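Folding thin tops so they stay flat in a drawer

Laundry and Clothes Care > Folding and Storage
Posted 10/14/23

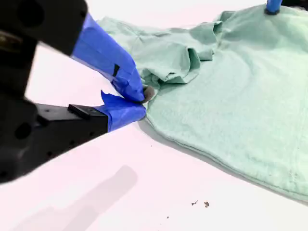

Is it better to fold thin cotton tops in half or in thirds for a shallow drawer?
Thirds. You get a narrower strip with the sleeves tucked inside, and it can be folded up again to whatever height the drawer allows.

The longer version, for anyone with the same sort of drawer. I have a chest from Rüegg with three drawers, and the top one is much shallower than the other two. It suits underwear and not much else, but I'd like to keep my summer tops in it. They are thin, soft cotton and a couple have some stretch. When I fold them in half and then in half again they come out too wide, the sleeves poke out, and after a few days the pile has slid over. I've tried thirds since I first wrote this and it is better, but I still get two problems. The neckline goes wavy, and the fold opens up as soon as I let go of it. Do I need a folding board, or is it just practice? I don't want to iron everything.

Posted by hallway_cupboard

Danish Kazmi

You don't need a board. I used one for a while and it's fine for shirts, but thin tops cling to it and get dragged out of shape when you pull it away.

Use a hard, smooth surface. A bed is too soft and the fabric moves about underneath your hands. A kitchen table or worktop will do, wiped and dried first.

Lay the top face down with the neck away from you. Take hold of it at the two shoulder seams, lift it slightly and put it down again, so the back falls flat. Smooth from the middle out to the sides with your palm. Don't pull at the hem, that is usually what makes the neck go wavy.

Fold one side in to the middle of the neck, then lay the sleeve back on itself so it sits inside the edge. Same on the other side. You should now have a long strip. If one edge bows out, open that side and do it again, it won't sort itself out later.

Fold the hem up to just short of the neckline. Leave a gap of two fingers or so. Then fold in half, or in thirds if the drawer is very shallow. The gap matters more than people think, as without it the last fold has too much bulk and springs open.

For the stretchy ones, leave them lying flat for a few minutes before you start. If they've been hanging on a line they are longer than they should be and they creep back while you're folding.

I stand mine on edge, packed fairly close. In a half-empty drawer they fall over, so put something at the end to hold them up. A shoebox lid cut down to size works.

mrs_t_from_upstairs

I just roll them. Takes no time and they don't crease much. You do get a line across the front sometimes but it drops out once you've had it on a bit.

Pegbag

Thirds as well, but I'd look at how they are dried before worrying about the folding. Wavy necks on mine came from pegging at the shoulders. I peg at the hem now, or dry them flat on an airer with a towel under them, and most of the trouble has gone.

Also check what they're made of. If it is 100 per cent cotton it will take a fold and keep it. Viscose slides about whatever you do, and I've given up standing those on edge. They go in a flat pile at the back, no more than 5 high.

On the washing side, I do them at 40 with a short spin. A long fast spin puts creases in that you then fold into the drawer. Shake each one out when it comes from the machine, hold it by the side seams and give it one good snap.

I did buy the Handetum dividers for my drawer and they were too tall, so measure the inside of the drawer first, with it shut if you can manage that, as mine has a rail across the front that takes off a bit of height.

hallway_cupboard

Thanks all. The gap at the neckline seems to be what I was missing. I've redone the cotton ones and they are holding. Two of them turned out to be viscose when I looked at the labels, so those have gone in the middle drawer. I'll try pegging at the hem on the next wash.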